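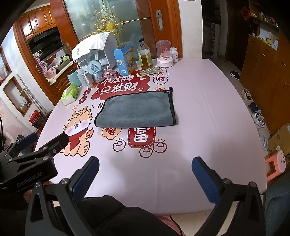 Fold segmentation: printed backgrounds and the 4.2 perception update

The towel-folding pipeline in Judia now runs a revised cloth segmenter, merged in May. The old one relied on color contrast between the textile and the table. It did well on plain surfaces and poorly on patterned ones. A gray towel on a pink cloth printed with cartoons, characters and gold ingots gave masks that broke up wherever a print ran under the fabric edge.

Araceli Bautista replaced the color term with a boundary head trained on edge type. The head labels each contour pixel as a hem, a fold or background. Bound edges and rounded folds are scored separately, which the grasp planner needs: it should pinch at a hem corner and leave a fold alone until the layer count is known. Small attachments such as hanging loops go into their own class and no longer pull the corner estimate outward.

The training set for the head is 2000 labeled frames from wrist views. Another 245 were held out, all with printed tablecloths. Frames in which the fingers cover part of the towel are kept, and the finger mask is computed from the joint state and subtracted before scoring.

Two problems are open. Partly covered prints with scalloped outlines still produce short false hems. Long creases in the tablecloth are sometimes labeled as folds when light comes from the side. Yareli Quezada is testing a temporal filter that drops any contour that stays fixed to the table while the towel moves. It adds a delay of 4 frames, and the planner will have to tolerate that before the filter can be on by default.

Config changes: edge_mode replaces color_mode, and old files fail at load with error 948. The converter is in the Pirkov tools folder. Run it once per station and restart the planner afterward. Logs of bad masks go to the Fevascombe queue, with the raw frame attached.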